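3.2 Gathering the examples

I'll admit we started this part with more hope than method. Bart Willems and I wanted 1098 short recordings of people picking things up at a table, all made with the Nastik, our hand-held gripper. We got there in April, after 2 false starts - the first batch had clocks that didn't agree, so we threw it out.

Each person did 20 tries, then took a break. We asked them to begin with the fingers open and nothing between the pads, then go for the object however they liked. I really didn't want to coach anyone!

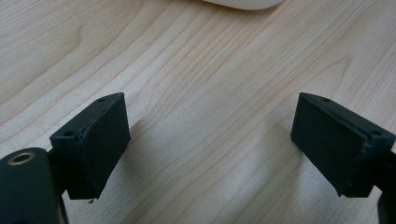 Figure 2. View from the gripper, fingers open over the wooden tabletop.

3.3 Sorting and trimming

Anselmo Pimentel cut every recording down to 30 frames a second and tossed any with missing finger readings.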